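Contrôle du poste de démonstration à deux bras – tâche « linge dans le panier »
Fiche d'inspection avec observations
Site : atelier Dimier, poste Leka
Contrôleur : Faisal Jadoon
Date du contrôle : 30 juin
Documents de référence : consigne de téléopération Zirnimum, fiche de tâche Prikow

Objet du contrôle

La fiche porte sur le poste où l'opérateur montre au robot, à distance, comment prendre un maillot et le sortir d'un panier à linge ou l'y remettre. Elle couvre le sol, les objets de la tâche, les deux bras, les pinces, le câblage, le pupitre de téléopération et l'enregistrement. Elle ne couvre pas l'armoire électrique du local, contrôlée à part.

Cotation utilisée : C (conforme), R (conforme avec remarque), N (non conforme, à reprendre avant la prochaine série), SO (sans objet).

1. Zone de travail

1.1 Sol dégagé dans le rayon des bras. C
1.2 Sol propre, sans produit glissant. C
Quelques éraflures superficielles, sans incidence.
1.3 Limite de la zone opérateur marquée. R
Le marquage adhésif se décolle à l'angle côté porte. Il tient encore, mais il faut le reprendre avant qu'une semelle l'emporte.
1.4 Assise voisine à sa place, hors de la course du bras droit au repos. R
Le bord est rembourré et un contact lent ne l'abîmerait pas. Il reste un obstacle pour la pince droite quand l'opérateur élargit le geste. Rappel fait à l'équipe : regarder le côté droit avant d'écarter le bras.
1.5 Éclairage suffisant et stable. R
Reflet marqué au fond du panier, sur le plastique clair. L'opérateur distingue moins bien le fond de ce côté. Essayer une orientation différente du luminaire, sans baisser l'intensité générale.
1.6 Accès à l'arrêt d'urgence libre depuis le siège de l'opérateur. C
1.7 Présence d'une seconde personne pendant les mouvements. C
Consigne respectée pendant toute la durée du contrôle.

2. Objets de la tâche

2.1 Panier en bon état, sans arête ni éclat. C
Parois ajourées et poignées vérifiées à la main, bras hors tension. Pas de fissure. Le bourrelet du rebord est bien fixé sur tout le tour.
2.2 Panier stable quand la pince appuie dans le linge. R
Il glisse un peu sur le sol lisse si l'opérateur pousse vers la paroi au lieu de descendre. Un tapis antidérapant a été proposé. À n'adopter qu'après accord du responsable de tâche, car il modifie l'aspect du sol d'une série à l'autre.
2.3 Linge sans pièce dure ni cordon. C
Maillots de sport rouges. Aucune fermeture, aucun lacet. Les marquages sont souples et ne s'accrochent pas aux doigts.
2.4 Linge sec et propre. C
2.5 Linge de réserve rangé hors de la zone de saisie. R
Voir observation en fin de fiche.
2.6 Étiquettes commerciales retirées des accessoires. R
Une étiquette de produit, imprimée en japonais et portant un code-barres, se trouve à plat au fond du panier. Pas de danger. Il faut choisir : la retirer pour de bon ou la laisser pour toutes les séries. Décision demandée à l'équipe Prikow. En attendant, ne pas y toucher entre deux prises d'une même série.

3. Bras et pinces

3.1 Fixation des bras au bâti, absence de jeu. C
3.2 Coques d'avant-bras en place, vis présentes. C
Vis contrôlées au tournevis, aucune reprise nécessaire.
3.3 Supports bleus des poignets serrés, sans fissure. C
Le support gauche travaille davantage parce qu'il vient en appui dans le tissu. À regarder chaque matin, surtout au droit des petites vis noires.
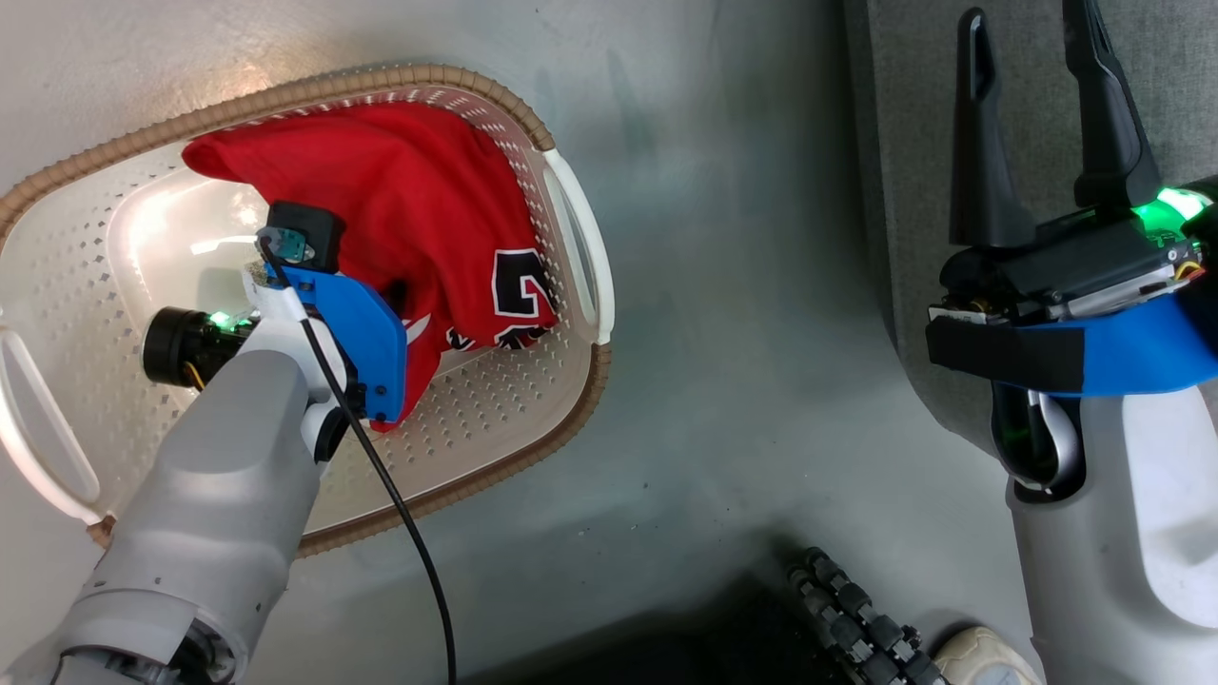 Page 2 sur 4

3.4 Doigts de pince droits, sans bavure, ouverture libre. C
Course complète vérifiée à vide des deux côtés. La fermeture a ensuite été essayée sur un chiffon, jamais sur la main.
3.5 Voyants des pinces allumés en vert avant prise de commande. C
Si un voyant est éteint ou d'une autre couleur, l'opérateur ne prend pas la main et prévient le contrôleur de poste.
3.6 Cartes et fils apparents de la pince droite protégés contre l'accrochage. N
Des cartes électroniques et de petits fils colorés sont à nu sur les côtés du boîtier. Avec un textile, c'est le défaut le plus sérieux du poste : un pli peut s'y prendre et tirer un fil. Poser un capot ou une gaine avant la prochaine série avec la pince droite en saisie. Jusque-là, la pince droite reste en attente, ouverte, et la démonstration se fait à gauche.
3.7 Ouverture du corps de bras droit, côté intérieur. R
Une boucle de câble est accessible par l'ouverture. Pas de frottement constaté à la main. À revoir après la pose du capot, dans le même arrêt.
3.8 Effort de fermeture réglé pour le textile. C
Valeur 41 au pupitre, conforme à la fiche de tâche. L'opérateur n'a pas à la modifier pour un maillot.
3.9 Retour en position de repos sans contact avec le panier. C

4. Câblage

4.1 Connecteurs enfoncés et verrouillés. C
4.2 Câble du module de poignet gauche, longueur et passage. R
Le câble noir passe par-dessus le rebord du panier quand le bras est descendu, puis court au sol. Il suit bien le mouvement, mais peut se coincer sous le panier si celui-ci glisse (voir 2.2). Ajouter un point d'attache sur l'avant-bras en laissant assez de mou pour la rotation complète du poignet. Essai à faire à vitesse réduite.
4.3 Absence de câble dans le passage de l'opérateur. C
4.4 Gaines et chaînes porte-câbles sans maillon cassé. C
4.5 Repérage gauche/droite des câbles. R
Repère effacé sur le câble droit, à refaire.

5. Pupitre et téléopération

5.1 Arrêt d'urgence essayé en début de séance. C
Essayé bras gauche en mouvement lent, sans charge. Arrêt franc, réarmement volontaire.
5.2 Perte de liaison simulée. C
Les deux bras se figent, les pinces gardent leur état. L'opérateur doit s'y attendre : un maillot tenu reste tenu. Ne pas tirer dessus pour le récupérer, ouvrir depuis le pupitre.
5.3 Correspondance des commandes gauche et droite. C
Vérifiée avant chaque prise en main, par un petit mouvement du poignet de chaque côté.
5.4 Vitesse limitée en mode démonstration. C
Réglage à 21 sur l'échelle du pupitre. Il est tentant de l'augmenter quand on connaît bien la tâche – la consigne Zirnimum ne le permet pas à ce poste.
5.5 Guidage à la main des bras. R
Autorisé pour la mise en position initiale seulement, pinces ouvertes et mode souple confirmé à l'écran. Deux opérateurs ont pris l'habitude de saisir le bras par le boîtier de pince. Il faut le tenir par l'avant-bras. Rappel oral fait, affichette à poser.
5.6 Opérateur formé et inscrit au registre. C
5.7 Pause respectée entre les séries. R
La pause est prise, mais elle n'est pas notée. La noter.

6. Déroulement de la démonstration

6.1 Approche du linge par le haut. C
Descendre pince ouverte, marquer un arrêt au-dessus du tissu, puis fermer. Une approche de biais pousse le panier.
6.2 Levée verticale avant tout déplacement latéral. R
Bien faite dans l'ensemble. Sur une prise, le bras est parti de côté trop tôt et le tissu a frotté contre le rebord. La prise a été marquée comme à écarter, ce qui est la bonne façon de faire.
6.3 Hauteur suffisante pour dégager tout le maillot. C
Un maillot pris en boule se dégage facilement. Pris par un coin, il pend plus bas et demande une levée plus haute. L'opérateur surveille le bas du vêtement, pas la pince.

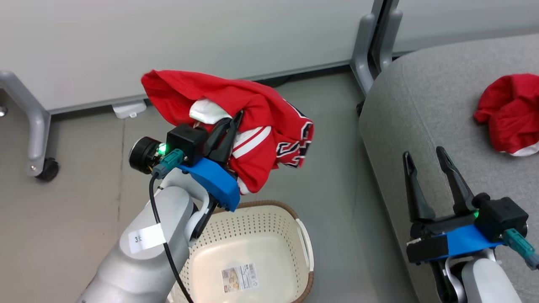

6.4 Second bras immobile pendant la levée. C
Il reste pointé vers le haut, pince ouverte. L'opérateur garde la main sur la commande droite sans l'actionner, et la relâche s'il doit se pencher vers l'écran.
6.5 Hésitations et reprises conservées dans l'enregistrement. C
Une reprise propre après une saisie manquée est utile à l'apprentissage et ne doit pas être coupée. En revanche, toute prise où une personne entre dans la zone est arrêtée et refaite.
6.6 Remise en place des objets, bras arrêtés. R
La remise en place doit se faire avec le voyant de pupitre sur « pause ». Une fois, l'aide s'est avancé avant l'annonce de l'opérateur. Il n'y a pas eu de mouvement, mais la règle est l'annonce d'abord. Les deux personnes ont été revues ensemble.

7. Enregistrement

7.1 Objectifs des modules de poignet propres. C
Nettoyage au chiffon sec, bras hors tension.
7.2 Espace disque vérifié avant la séance. C
Seuil fixé à 200 Go libres.
7.3 Numérotation des prises sans trou. C
Série complète, 100 prises prévues et 100 fichiers présents, prises écartées comprises.
7.4 Commentaire de l'opérateur joint aux prises écartées. R
Plusieurs commentaires se limitent à « raté ». Demander au moins l'étape concernée : approche, fermeture, levée ou dépose.

Observation sur le point 2.5

Le linge en attente est posé sur l'assise grise, à droite. C'est commode pour l'aide, mais l'assise est à portée du bras droit, et le vêtement posé là entre dans le champ pendant les prises. Deux solutions : une tablette derrière la limite opérateur, ou un emplacement fixe inscrit dans la fiche de tâche. La première a ma préférence pour la sécurité. L'équipe Prikow tranche pour les données.

Actions à mener

Capot ou gaine sur la pince droite (3.6) : maintenance, avant toute saisie à droite.
Point d'attache du câble gauche (4.2) : maintenance, même intervention.
Repère du câble droit (4.5) : maintenance.
Étiquette du panier et linge en attente (2.6, 2.5) : réponse de Prikow attendue.
Affichette sur le guidage à la main (5.5) : Faisal Jadoon.
Marquage au sol et luminaire (1.3, 1.5) : atelier.

Avis : poste utilisable en démonstration par le bras gauche seul. Saisie par le bras droit suspendue jusqu'à la levée du point 3.6 et signature ci-dessous.

Visa contrôleur : F. Jadoon
Visa maintenance :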